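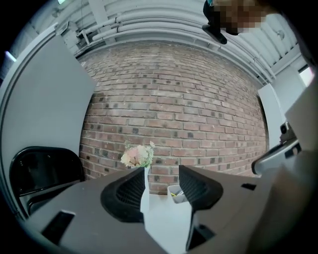

Call for participants: bimanual demonstration study, hand-held grippers

Traline is recruiting 32 adults for a study of how people teach manipulation tasks with hand-held grippers. The study follows our July pilot, in which policies trained on demonstrations from several operators completed more test trials than policies trained on the same number of demonstrations from a single operator. The pilot used one gripper per person. The present study uses two, one in each hand, and asks whether the result holds when both arms must be coordinated.

What participants do

Each participant attends 13 sessions of 40 minutes. A session consists of a short calibration, a block of tabletop tasks and a rest period. Tasks include picking up, handing over and placing ordinary desk and household items. Item positions are changed between trials according to a printed sheet. Participants work at their own pace and are not scored on speed. Trials in which an item is dropped are kept and labeled as failures.

The target is 4000 usable demonstrations across all participants. Half of the participants will receive written instructions only. The other half will also watch a recorded demonstration before the first session. Assignment is random.

Who can apply

Applicants must be 18 or older, have full use of both hands, and be able to stand for the length of a session. Normal or corrected vision is required. Left-handed applicants are encouraged, as they were underrepresented in the pilot. Experience with robots is not needed. Persons who took part in the July pilot are not eligible.

Data

Video and gripper motion are recorded during trials. Faces are obscured before the recordings are used for training. Participants may withdraw at any time and may request deletion of their recordings up to the close of the study.

Payment

Sessions are paid individually, including sessions that end early. Travel within Moldale is reimbursed on presentation of a ticket or receipt.

How to apply

Send your name, age, dominant hand and general availability to Alina Ene, study coordinator, Traline, Moldale. Questions about the method should be addressed to Angus Morrison, principal investigator. Applications close December 31, 2021.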